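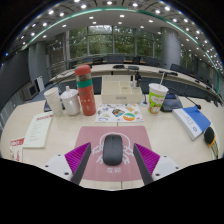
Section 4. Wireless mouse and mouse pad

4.1 Before you start

Each place at the meeting table has one wireless mouse and one soft mouse pad. The receiver is a small plug kept in the battery compartment of the mouse. If it is missing, ask Gordon Gosselin at the Evside front desk for a replacement set. Receivers from other sets will not pair with your mouse.

You will need:
one AA battery
a dry, lint-free cloth
a free USB port on the laptop or the room computer

4.2 Placing the pad

1. Wipe the tabletop where the pad will go and let it dry.
2. Lay the pad flat, printed side up, with the long edge facing you.
3. Set it back from the edge of the table so that your wrist is supported. Leave 3 cm if you use the chairs with arms.
4. Press the corners down. A pad that has been rolled up may take a few minutes to settle.

Note: The pad can lie across a seam in the tabletop, but if the pointer jumps at that spot, move the pad to one side.

Caution: Do not place the pad on top of papers or sticker sheets. Stickers left under a warm pad can mark the table.

4.3 Fitting the battery and pairing

1. Turn the mouse over and slide off the battery cover.
2. Take out the receiver and put it somewhere you can see it.
3. Fit the battery with the + end as marked. Close the cover.
4. Plug the receiver into the USB port.
5. Set the switch under the mouse to ON.
6. Put the mouse in the middle of the pad and move it slowly from side to side. The pointer should follow within 19 seconds.

If the pointer does not move, switch the mouse off, take out the receiver, and repeat steps 4 to 6. See also 4.6.

4.4 Keeping the working area clear
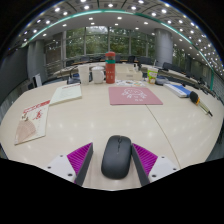 Notebooks and handouts go to the left of the pad for right-handed users and to the right for left-handed users. Keep enough room to move the mouse across the full width of the pad without touching them.

Cups and flasks belong towards the middle of the table, with their lids on where they have them. Run charging cables along the middle as well, away from the pads.

Caution: If a drink is spilled on the mouse, switch it off and take out the battery. Do not use it again until it has been checked.

4.5 Pointer speed

The pointer speed on the room computer is set to 50. To change it for your session, open the mouse settings and move the slider. The setting goes back when you log out. On your own laptop the speed stays as you left it.

4.6 Faults

Pointer moves in jerks: wipe the sensor window under the mouse with the dry cloth.
Pointer stops after a short pause: click once to wake the mouse.
Wheel scrolls the wrong way: change the scroll direction in the mouse settings.
Mouse does not respond after 3 attempts at pairing: fit a new battery, then report it to Dima Farah.

4.7 After the meeting

1. Switch the mouse off.
2. Put the receiver back in the battery compartment.
3. Leave the mouse on its pad.

Pads are washed by hand in December. Do not put them in the dishwasher.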